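Pokerabend daheim: Was bei mir am Küchentisch funktioniert

Seit ein paar Jahren wird bei mir gepokert, meistens so ab acht Uhr abends, und in der Zeit hat sich einiges an Kleinkram angesammelt, den ich immer wieder gefragt werde. Also schreibe ich es jetzt mal auf. Regeln erkläre ich keine, die findet ihr überall. Mir geht es um Tisch, Tuch, Chips, Karten und die Krümel dazwischen.

Der Tisch

Mein Küchentisch ist 172 cm lang, und damit sitzen wir bequem zu sechst. Zu acht geht auch, dann aber bitte ohne Armlehnen! Wer einen Ausziehtisch hat: vorher prüfen, ob die Mittelfuge glatt ist, sonst bleiben die Karten beim Austeilen ständig daran hängen. Ich habe die Fuge mit einem Streifen Malerkrepp überklebt und danach erst das Tuch draufgelegt, das hält einen Abend lang prima und geht ohne Reste wieder ab.

Das Tuch

Eine fertige Pokermatte hatte ich auch mal. Sie kam gerollt, und die Ecken standen noch Wochen später hoch. Heute nehme ich einen dicken Molton vom Meter und darüber einen dünnen Filz, beides unter der Tischkante mit Tischtuchklammern festgemacht. Der Molton macht die Sache schön weich, man bekommt die Karten viel leichter hoch. Gekauft habe ich beides bei Drollach, die schneiden auch krumme Längen zu.

Wichtig: den Filz niemals falten. Knicke gehen kaum wieder raus, auch mit dem Bügeleisen nicht (ich habe es versucht, der Filz glänzt jetzt an der Stelle wie eine alte Anzughose). Aufrollen, am besten um eine Pappröhre, und stehend in den Schrank.

Flecken auf dem Filz

Bier: sofort mit einem trockenen Baumwolltuch abtupfen, dann mit kaltem Wasser nachtupfen. Bloß nicht reiben!
Rotwein: Mineralwasser, viel davon, und ein saugfähiges Tuch drunter.
Fett von Chips, also den essbaren: Speisestärke draufstreuen, über Nacht liegen lassen, absaugen.
Kerzenwachs: hart werden lassen, abbröseln, Löschpapier drauf, lauwarm bügeln.

Chips waschen

Ja, das sollte man ab und zu machen. Mein Koffer hat 700 Stück, und als ich die zum ersten Mal gewaschen habe, war das Wasser hinterher grau. Ich nehme eine Schüssel mit lauwarmem Wasser und einen kleinen Spritzer Spülmittel und mache immer nur 50 auf einmal. Kurz durchrühren, mit einer weichen Zahnbürste über den Rand, abspülen und auf ein Geschirrtuch legen. Nicht einweichen lassen, vor allem nicht, wenn Papieraufkleber drauf sind. Die Spülmaschine ist auch keine gute Idee, Primo hat es ausprobiert und konnte danach die Einser nicht mehr von den Fünfern unterscheiden.

Karten pflegen

Plastikkarten kann man mit einem leicht feuchten Mikrofasertuch abwischen, danach gleich trocken nachreiben. Papierkarten werden mit der Zeit klebrig, und da hilft ein alter Trick: eine Prise Talkum in einen Gefrierbeutel, Karten dazu, schütteln, einzeln abwischen. Ein bisschen Arbeit, aber das Deck läuft wieder wie neu. Nach dem Abend kommen meine Karten in die Schachtel und ein dickes Kochbuch obendrauf, dann wellt sich nichts.

Essen ohne Fettfinger

Nüsse mit Gewürzkruste sind der Tod jedes Kartendecks. Bei mir gibt es Sachen am Spieß oder mit der Gabel: Oliven, Käsewürfel, kleine Frikadellen. Oder wir machen nach jeweils 30 Minuten, wenn die Blinds steigen, eine kurze Pause und essen in der Küchenecke im Stehen. Getränke stehen auf Hockern neben den Stühlen, seitdem musste ich den Filz kaum noch tupfen.

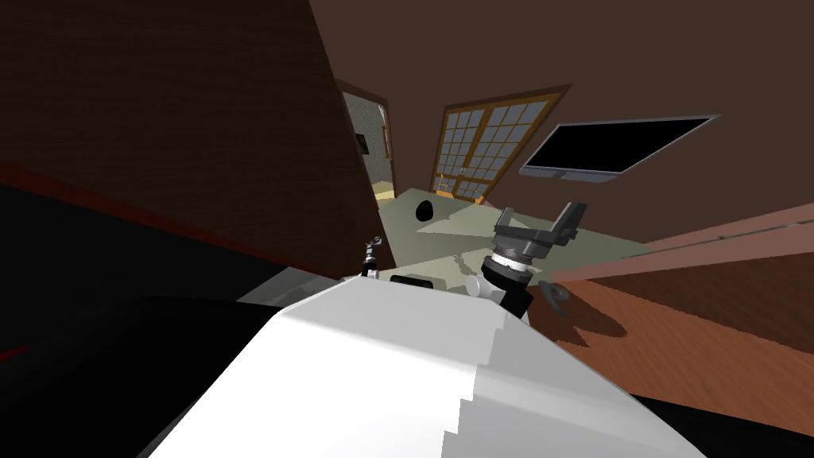 Licht und Lärm

Eine einzelne Lampe direkt über der Tischmitte spiegelt sich in Plastikkarten, das nervt auf Dauer. Ich drehe die Küchenlampe zur Wand und stelle noch eine Stehlampe in die Ecke – gemütlicher ist es so auch. Gegen das Klappern der Chips bei den Nachbarn hilft der Molton schon eine Menge, und unter die Stuhlbeine kommen Filzgleiter. Die selbstklebenden lösen sich gern, also vorher das Stuhlbein mit Spiritus entfetten und den Kleber über Nacht anziehen lassen.

Aufräumen

Chips gleich am Tisch nach Farben in den Koffer sortieren, solange noch alle da sind und mithelfen. Danach den Filz mit der Polsterdüse auf kleiner Stufe absaugen und erst dann aufrollen. Den Tisch wische ich am nächsten Morgen ab, nach Mitternacht rühre ich keinen Lappen mehr an.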